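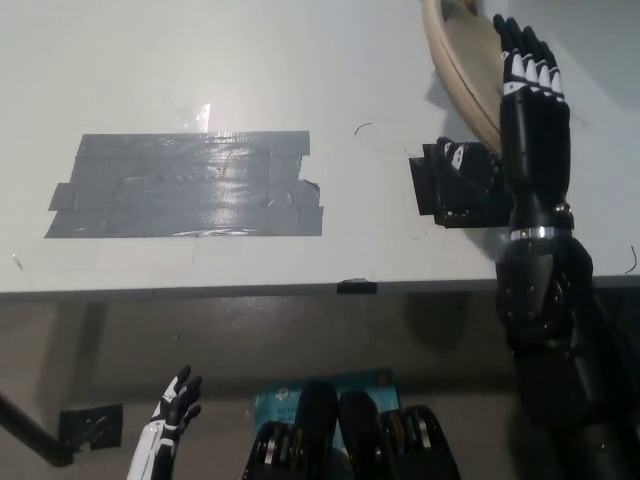

Equipment planning for a robot manipulation bench is the work of deciding what to buy, in what order, and how much to hold back, before a humanoid or two-armed robot goes to work at a table. Usually done once a year, often in April, often in a rush. Covers the robot, hands, table, network gear, spare parts and what budget sheets call consumables. The last group is the one most often left out. Tape alone can deserve its own line: a single white tabletop may carry a wide patch of gray duct tape laid in overlapping strips, black tape holding down a mounting piece, and another short strip wrapped over the front edge.

Background

Early bench budgets were written like machine shop budgets. One big purchase, one service contract, done. Worked badly for hands. Fingers wear, cables stretch, covers crack. The planner Oldřich Kadlec proposed splitting the sheet into "arm money" and "hand money", and the split stuck in the labs that used his template, known as the Plonley sheet. Štefánia Hájek later added a third column for the table and everything on it.

The Plonley sheet

A plain spreadsheet, 106 rows in the current version. Each row has a part, a supplier, a lead time and a "stop" mark. The stop mark means work halts if the part is missing. Wrist connectors get one. Tabletops dont. Rows without a lead time are supposed to be rejected, though in practice many are filled in later by whoever does the ordering.

Typical costs

Robot: the largest line, normally quoted separately and left off the sheet. Hands: priced per side. Left and right are different parts and have to be ordered as such, a common mistake in first budgets. Small goods: Hájek's sample budget sets aside $2,000 a year for tape, fasteners, boards, plates and other props. Network: a router and cables, $361 in the same sample, bought with the robot so that setup isnt held up. 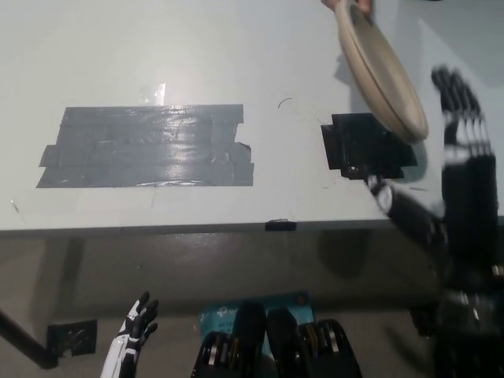 Props are cheap but need planning too. Round shapes, flat shapes, things with a rim, things without. The usual advice is to buy two of each and write down the supplier, as a replacement with a different rim or finish can make old and new trials hard to compare. Kadlec's notes suggest a fixed prop list for each project, frozen before the first session.

Staff time

Often missing. A person handing objects to a robot is a cost, same as the motor controller. The sheet has a row for it since the second version. Hours are entered per session, with setup and teardown seperate.

Lead times

Hands and hand parts: 60 days is the planning figure in the Plonley sheet. Tables and props, a few days. Orders for spare fingers go out with the original order, not after the first failure.

Criticism

Flusel, a leasing firm, argued that small labs shouldn't buy hands at all and should rent them by the quarter. Supporters of the sheet answered that rental terms rarely cover wear. Hájek has said that both sides undercount floor space.

See also

Verus method (budgeting)
Spare parts pooling
Chow table, a bench layout standard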